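The long way round a kitchen drawer

A team in Pistville wants robots to learn from ordinary hands. First they have to get the hands right.

Wednesday, half past eight, and the kettle's already been on twice. Liam Bunting is sat on the lab stairs with a roll of tape round his thumb, arguing with a spreadsheet. Two recordings from last night won't line up. The hands are fine, the video's fine, the clocks disagree. He'll throw them out. "Rather lose it than teach it something wrong," he says, and goes back to scrolling.

This is Entwistle, the project, not the town. The idea is old and simple enough. Robots learn chores well when someone steers the robot through them first, over and over, but steering is slow. Painfully slow. A drawer that takes you a second takes an operator the best part of a minute. So leave the robot out of it. Let people do the job with their own hands, track the wrists, record what the head sees, then work out afterwards what a robot's arms should have done.

Others have tried. The trouble is always the wrist. Cameras lose it the moment it turns, or goes behind a pan, or into a cupboard. Gloves get in the way and people start moving like they're wearing gloves.

Entwistle's answer is cheap. Boxes with square printed patterns on several faces, strapped to each wrist. Turn your arm and one face goes, another comes round. The software only needs one clean face to know where the wrist is and which way it's pointing. Two is better.

Drawers turned out to be the hard test. Both hands close together, the boxes nearly touching, everything happening low down by the knees where the head camera gets a poor angle. And what's inside matters too, bottles roll, cables snag. The early model pulled evry drawer as if it was empty.

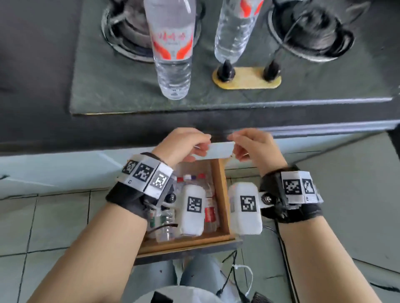
What the numbers say

The team collected 900 drawer and cupboard recordings by hand. Then a second set, 200, made the old way with someone steering the arms. Same kitchens, same furniture. One model got the small set only. The other got both.

Then a test nobody had rehearsed for: 101 tries on drawers neither model had seen. The mixed model opened 83. The steered-only one, 58. Not perfect, not close. But the extra recordings cost a fraction of the time, and that's the bit people at Brolside, who supply the arms, keep ringing up about.

Where does it fail? Mostly at the grip. The wrist boxes say where the hand is and nothing at all about how hard the fingers are squeezing. On a flat handle the robot tends to slide off one end, and the drawer comes out crooked and jams. Bunting has a whole folder of this. It's called "wonky".

There's also the matter of arms. People are bendy. A person on the floor can reach up, lean, shuffle back a bit as the drawer comes out. The robot's on a fixed base and can't shuffle. So a second program, Skurnuma, goes through each recording and bins the moves the arms could never copy. It bins a lot. The team would like it to bin less, and is now trying to fix moves insted of dropping them, nudging the elbow until the reach works.

Next is grip. Thin pads on the fingertips, maybe, if they can be made so you forget you've got them on. First lot peeled off in the washing up. Second lot arrives in December.

Bunting found the clock problem before lunch, by the way. One laptop was still on summer time. Both recordings went back in.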